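Visit report: open day at Stemari, Stadthorpe

The site is a single-storey unit on the Albers estate, ten minutes on foot from Stadthorpe station. Visitors sign in at the side door and leave bags in a locker. Groups were limited to nine. Ours was taken round by the packing supervisor, who kept to the printed route except for one detour to the compressor room.

Stemari repacks household goods for smaller shops. Stock arrives on full pallets, is broken down by hand and leaves in mixed cartons made up to each shop's order. Floor area is 690 square metres, of which the racking takes more than half. The company moved in last June and the floor markings in the goods-in bay are still being altered.

Goods in. Pallets are checked against the delivery note before the film is cut. Damaged outers go to a caged area beside the roller door. Weeping caps are the usual fault with liquids, and a bottle found in that state is wiped, bagged and written off. The supervisor would not give a rate for this. Lighting in the bay is poor compared with the rest of the building.

Racking. Four levels, with liquids kept on the lower two. Aisle labels are large and legible from the truck. Location codes follow the Olau system, which prints the aisle last and caused some confusion in our group. Powders and tablets are stored on the opposite side from liquids. Drip trays are fitted under the first beam level only.

Carton store. Six sizes of carton are held flat on shelving by the packing area. The largest is rated for liquids and has a double wall. Dividers are supplied separately and folded by the packer. We were handed one to try, and the slots needed more force than expected. Tape is paper, gummed, dispensed from a bench unit with a water brush. The brush was being cleaned when we passed, so we did not see it run.

Packing line. Output on a normal day is 850 cartons. Each carton is weighed before sealing and the weight is compared with the order. A carton outside tolerance is opened and recounted at a separate bench. Void fill is shredded board from rejected outers, made on site in a noisy machine behind a curtain.

Bottle handling. Work on bottles is done seated, at a table with a green surface. Detergent bottles are handled both upright and lying on their sides. Laying a bottle down shows the cap joint and the rear label together, and the supervisor considers this quicker than turning it in the hand. The shape of the bottle matters: a flat-sided one stays where it is put, a round one needs a stop. The seats are adjustable, the table height is not.
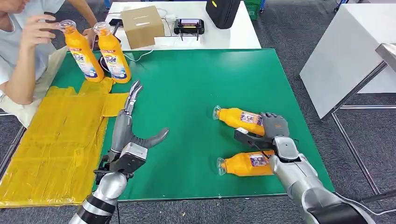
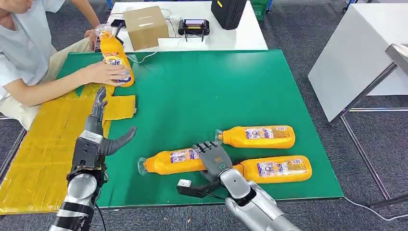

Orange detergent bottles at the green table, some on their sides.

Report by Gus Obi
Wednesday, November 30, 2022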